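Roltbridge Seed Store
Progress report to the Tostumon Fund, second reporting period
Prepared by Getsemaní Meléndez, store manager
2019-12-13

Summary

Work under the grant covers the drying, cleaning and storage of locally collected grass and wildflower seed for the Quezada rangeland plots. Drying capacity is now in place and in daily use. Cleaning is behind schedule. Database entry is complete for all material received through the end of October. The budget is on track except for electrical work, described under Spending.

Intake

The store holds 964 accessions under the project numbering. An accession is one species from one site on one collecting date; repeat visits to the same site receive a new number. Field collection closed at the end of October, when the last of the late grasses had dropped most of their seed. Ignacio Cantero led the field crew for the full season. The upper Quezada plots were grazed earlier than the landowner had planned, and the needlegrass there was not collected. It has been moved to next year's list.

Field sheets were legible and mostly complete. The usual gap was elevation, which has been filled from the map where the site description allowed it. Where it did not, the field has been left blank and flagged.

Drying

The Vekum drying cabinet was installed and leveled in the back room. Set points are 15 percent relative humidity and 59 degrees Fahrenheit. The cabinet overshot on humidity during the first weeks because the door seal was seated badly at the lower hinge. Evaristo Orozco reseated the seal, and the log has been steady from that point on. Material is moved to jars only after a sample reads dry on two consecutive checks.

Cleaning

Cleaning is the slowest step and accounts for most of the delay. The aspirator handles smooth seed well. Awned and hairy seed bridges in the feed throat and has to be rubbed by hand first. Tiburcio Ochoa has tried rubbing over a ribbed rubber mat and over a coarse sieve. The mat breaks fewer seeds and takes longer. We intend to keep the mat for small accessions and use the sieve for bulk lots, where some breakage can be accepted.

Chaff from weedy sites is bagged separately and burned.

Viability testing

Tests were run on the priority species only, in line with the revised work plan. Mean germination across the tested lots was 76 percent. The two sedges are excluded from that figure. They need a cold, moist period before testing and are still in the refrigerator. Results will be given in the next report.

One lot of blue grama germinated poorly and was cut-tested. Most of the seed was empty. It stays in the collection for reference and will not be sown.

Containers and labeling 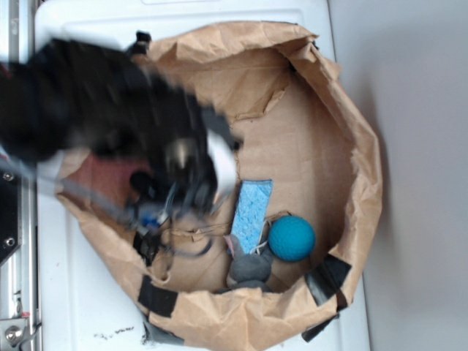
Between the field and the drying cabinet, seed is held in containers that let moisture out, and the choice of container has more effect on handling time than we allowed for in the proposal. Cloth sacks breathe well but hold awns in the weave, and they have to be turned and picked over between accessions. Plastic is not accepted at intake. Large brown paper bags have become the standard for bulky seed heads. The top is rolled and crumpled outward into a rough ring, as on the bag in the photograph, and the thicker rim helps the mouth stay open. The accession number is written on the outside in pencil, below the roll, and repeated on a slip placed inside. Bags are used once.

Jar labels are now printed. Handwritten labels from the first season are being replaced as jars are opened for other reasons.

Spending

Equipment and supplies are within the approved lines. The circuit for the cabinet cost more than quoted, as the existing panel had no free position. We request permission to cover the difference from the travel line, which is underspent following the loss of the upper plots. Dalibor Hájek has sent the invoice and the revised budget table under separate cover.

Next period

Finish cleaning the grasses. Test the sedges. Divide the priority lots and send duplicates to the second storage site. Agree on sowing rates for the lower Quezada plots with the landowner before the ground is prepared.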